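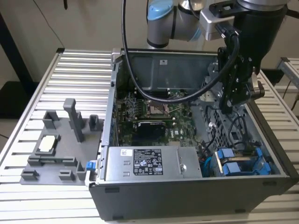
My desktop is 14 years old, and the shop in Sullico told me it wasn't worth opening. A new one would be $2,799. I've stopped believing this sort of advice, mostly when it comes from people who sell the new ones.

Li-hua Chu argues in her newsletter that repair labels will change our habits. I doubt it. A label is cheap. Spare parts in the cupboard cost money – and no maker I've dealt with keeps them past year two. My neighbour waited until May for a power supply, then gave up.

Show me a price list for parts and I'll cheer. Until then it's a sticker with a nice colour scheme.

2 comments · 100 shares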